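Nov 25, 2022
Juniper Kincaid

3.2 Collecting the demonstrations

All the demonstrations for the sorting task were recorded by hand, with a person holding the gripper tool and carrying out the pick directly. We chose this over teleoperation after a trial in August, when operators at Haverford spent most of each session waiting for the arm to catch up. The hand-held tool has a camera fixed above the fingers, so the view in training is close to the view the arm has when it runs the learned policy. We refer to the full set as Tromero.

Recording took place in ordinary bedrooms and living rooms. A bed makes a harder work surface than a table. The mattress gives under the fingers, the sheet can be pinched along with the packet, and bags tend to slide into the folds. We left bags, cloths and boxes on the bed with the snacks, and did not clear the area before a session.
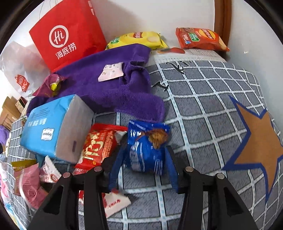

Each demonstration starts with the fingers open and clear of the pile. The operator moves in on one packet, closes, lifts it and puts it down at a place of their own choosing. Operators were told to work at a steady pace and to avoid pushing other items aside unless the target could not be reached. Failed grasps were kept if the operator recovered within 10 seconds - otherwise the recording was stopped and thrown away. We recorded 270 demonstrations in this way, 60 of them with the target partly covered by another item.

Soft packaging caused most of the trouble. A sealed snack bag has air in it and changes shape as the fingers close, and a shiny wrapper can look quite different from one moment to the next as the light moves across it. Small flat sachets were slow to pick up, and operators often had to tilt the tool to get one finger under the edge. 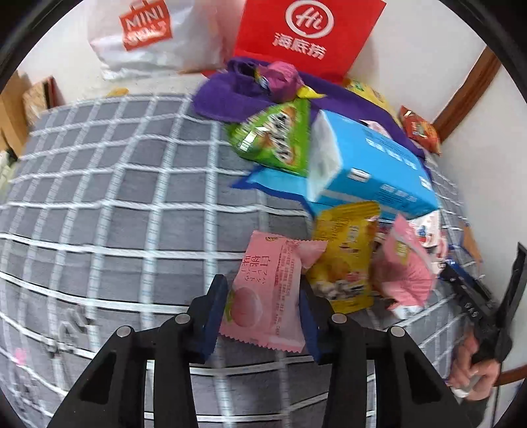 Figure 2. Gripper views from the bed setting, with snack packets among bags, cloth and boxes.

The recordings were then checked at Ukholm. A reviewer watched each one and marked the moment of first contact and the moment of release. Where the two marks were hard to place - mostly with the flat sachets - a second reviewer repeated the work and the earlier contact time was used. Camera poses were recovered with the Gutomport tracking software, and any recording with a gap in the track was left out of training. We did not label the items by name, as the policy takes only the images and the finger width as input.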